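About the Brorkari Robotics Club

We are an after-school club with 10 members, two robot arms and one booth, which everyone wants at the same time. Pacita Quiambao runs the sessions and keeps the sign-up sheet out of reach.

What we're working on

Sorting wristwatches into a basin. A person could do it in a minute - we're hoping to get there by August.
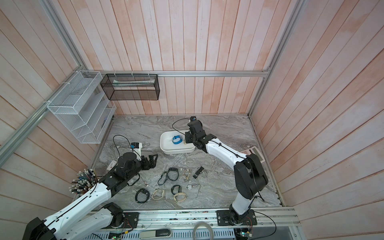

Joining

Room 206, after last bell. No experience needed, though patience with cables helps. Dues are $70 a year, snacks not included.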